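This site uses cookies to improve your reading experience. By continuing to browse you accept our use of cookies. Accept | Manage settings

4. Placement of Small Items on a Shared Work Surface

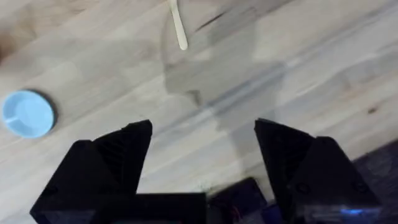 Sihan Wan, Akua Yakubu, Chunhua Cai
Corresponding author: Akua Yakubu

4.1 Edge rows

Two patterns account for most of the layouts in the Toft set. In the first, items not in current use are placed side by side along one edge of the table, and the area in front of them is left to the task. We call this an edge row. In the second, items that belong to the same task are set down close together, with small gaps or partial overlap. We call this a cluster. The two patterns often occur on the same surface, and the coding scheme treats them separately.

An edge row was coded when neighboring items followed the line of the table edge, whatever their orientation. Office tools such as scissors and staplers seldom lie square to the edge, and a strict alignment rule would have excluded many rows that both raters recognized at sight. Figure 2 shows a row of this kind, with the scissors angled diagonally and the stapler turned slightly.

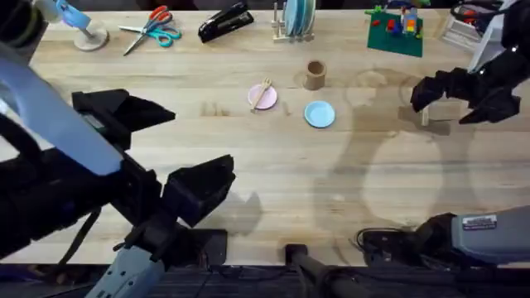 Figure 2. Edge row along the back of a light wooden tabletop, including scissors with one red and one teal handle loop and a black stapler.

Of the 700 layouts coded in May, 50 were coded a second time by Ohemaa Fiadzo, who had not seen the first set of codes. Disagreement was concentrated in layouts where an item stood between the row and the task area. These were settled by discussion – the item was assigned to whichever group lay closer.

4.2 Tableware clusters

Tableware was analyzed apart from tools. A plate can act as a support for another item, so contact between items has to be recorded along with distance. We noted three relations: resting on, beside, and apart. A utensil laid across a plate was coded as resting on it even when the handle extended past the rim. In Figure 3 the fork has this relation to the pink plate, while the cup and the light blue plate are coded as beside.

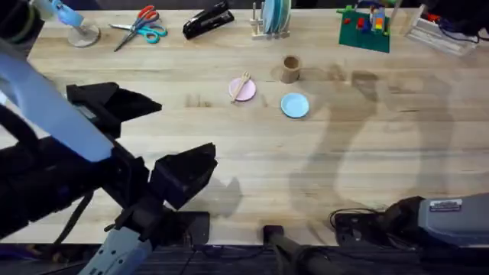 Figure 3. Loose tableware cluster: pink plate with toy fork, tan kraft-paper cup, light blue plate.

Cups were the least stable category. An upright cup seen from directly overhead gives little indication of its height, and small cups were confused with low bowls in 13 layouts. The codes for these layouts were corrected against a second view taken from a lower angle.

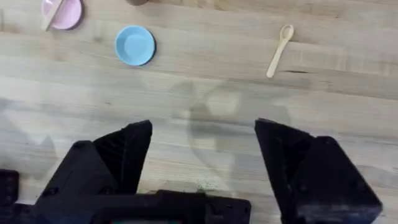

Shallow dishes raised a related problem of naming. Raters used "plate", "bowl" and "saucer" for the same piece, depending on the angle at which the rim was seen. We merged the terms into a single class, dish, for the distance measures and kept the original labels in the appendix. Distances were taken from rim to rim. For utensils apart from any dish, the nearest point on the handle or head was used.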